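Home | Diary | Archive | About

Filed under: Work Days

July, nearly 11 at night

My feet are killing me but I want to get this down before I forget. The folding job at Pallero is really changing now! When I started, a good shift was 300 pieces by hand and you went home and dreamed about hems. Now a chunk of the day goes to showing the machines how we do it - pick up, smooth, fold, again and again. I did 54 before lunch and my wrists still feel it.
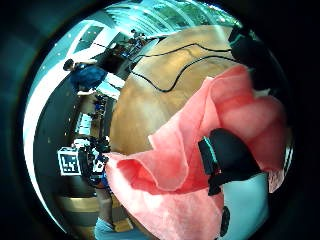

The pink stuff on the big table, one gloved hand in it.

I hate thin ruffly cloth, it slides wherever it likes. Funny thing is I never thought of folding as something I KNEW, and now the office people keep asking why I grab a corner the way I do. I had no answer (my thumb just goes there!).

The Flosen line takes the plain towels already and two of the evening girls moved over to checking. Same pay, more standing about. One loves it, the other says she misses having something in her hands, and I think I would too. They say ours is next, maybe by fall - we'll see.

Anyway, leftover soup and bed. Need to ask about my hours tomorrow.

200 views | 3 comments | Share

Older | Newer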